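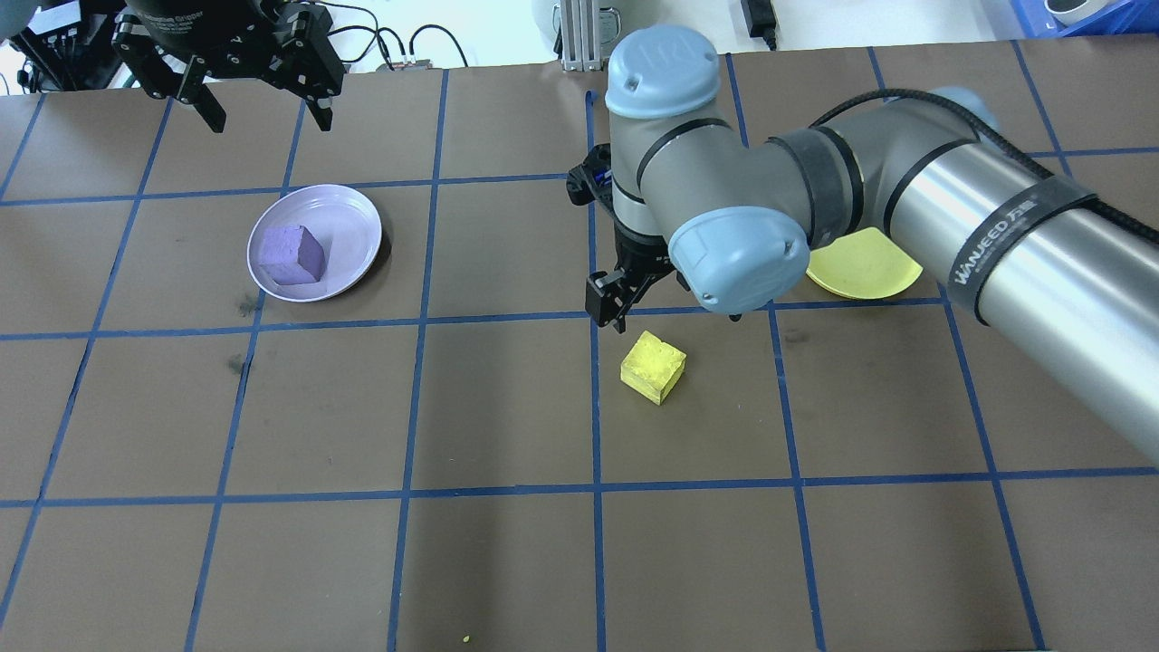 *Blue tape lines make a grid on a brown tabletop. The yellow block is foam.*

# Grids: How Crossing Lines Help Us Find Everything

By Delali Agyeman

Draw a line across a sheet of paper. Now draw another one going up and down so that it crosses the first. Keep going, with the same gap between your lines each time, and pretty soon you've got a page full of squares. That's a grid!

It looks so simple. But people have used grids for thousands of years to plan cities, make maps, copy pictures, and dig up ancient treasures. Once you start looking for them, you'll see them all over the place – on graph paper, on bathroom tiles, on a chessboard, and even on a waffle.

## Giving every square a name

Suppose you hide a sticker under one square of a big checkered blanket, and you want a friend to find it. You could say, "It's sort of in the middle, but a bit to the left." Your friend might be looking for a long time!

Now try naming the squares. Give each column (the squares going up and down) a letter: A, B, C, D. Give each row (the squares going side to side) a number: 1, 2, 3, 4. Then you can just say, "Look under C4," and your friend will go straight to it.

A letter and a number used together like this are called **coordinates** (say it: co-OR-din-its). You need both parts. If you only say "C," your friend has to check the whole column. If you only say "4," it's the whole row. Put the two together and there is exactly one square it could be.

Some grids use two numbers instead of a letter and a number. Then everybody has to agree on which number comes first. In math class, the number that goes sideways usually comes first, and the number that goes up comes second. A lot of people remember it this way: walk along the hallway, then climb the stairs.

## A trip to Jesum Island

Let's try a map. Jesum is a make-believe island, with a town called Putton on the coast, a big round lake called Lake Navarro, and a mountain called Trirkano that is always covered in clouds.

The map of Jesum has thin lines printed all over it. Each square on the map stands for a piece of land 1000 meters wide and 1000 meters tall. Every line has its own number, printed along the edge of the map.

The old lighthouse is in square 2453. It looks like one big number, but it's really two small ones stuck together. Split it down the middle and you get 24 and 53. First, go along the bottom of the map until you reach line 24. Then go up until you reach line 53. The place where those two lines cross is the bottom left corner of your square, and somewhere inside it is the lighthouse!

What happens if you mix them up and go to 53 first? You'd end up in a completely different square. On Jesum, that would put you way out in the ocean, so bring a boat.

## The biggest grid of all

There's a grid around the whole Earth, too. You can't trip over it, and you won't see it from an airplane window, but you'll find it on almost any globe.

The lines that go around the globe sideways, like belts, are lines of **latitude**. The most famous one is the equator, which goes around the middle. The lines that run from the North Pole to the South Pole are lines of **longitude**. They're spread far apart at the equator and they all meet at the poles, so the shapes between them aren't true squares. It's hard to wrap a ball in squares! (Try covering an orange with graph paper and you'll see what I mean. It gets crinkly fast.)

With one latitude and one longitude, you can point to any place on the planet. When a phone shows a blue dot on a map, it has worked out those two numbers.

## Digging in squares

Archaeologists are people who learn about the past by studying what was left behind. Before they dig, they often mark out the ground with stakes and string, and that makes – you guessed it – a grid.

Say they find 329 bits of broken pottery. If they tossed them all into one bucket, they'd know what they had found, but they would have lost track of where. So each piece gets a label with the name of its square. Later, the team might notice that most of the cooking pots came from the same corner. Maybe that was the kitchen! The grid helps them work out how people used a house that fell down long, long ago.

## Big pictures from little pictures

Artists love grids, too. To turn a small sketch into a giant wall painting, an artist can draw a grid over the sketch and a much bigger grid on the wall. Both grids need the same number of squares. Then the artist copies one square at a time. A whole horse is tricky to draw, but one square with a bit of ear in it is much easier.

## Try it: Secret Square

You'll need two players, two sheets of paper, and a pencil each.

1. Each player draws a grid that is 6 squares wide and 6 squares tall.
2. Write the letters A to F along the top and the numbers 1 to 6 down the side.
3. Secretly draw a small star in one square. Don't let the other player see!
4. Take turns guessing a square, like "B5" or "E2."
5. After each guess, say "hotter" if it's closer to your star than the last guess, or "colder" if it's farther away. If it's the same distance, say "same."
6. The first player to find the other one's star wins.

If you want a harder game, hide three stars each. You can also play with a bigger grid, but remember to add more letters across the top!

## Words to know

**Column:** a line of squares going up and down

**Row:** a line of squares going side to side

**Coordinates:** the letters or numbers that tell you where something is on a grid

**Equator:** the line of latitude around the middle of the Earth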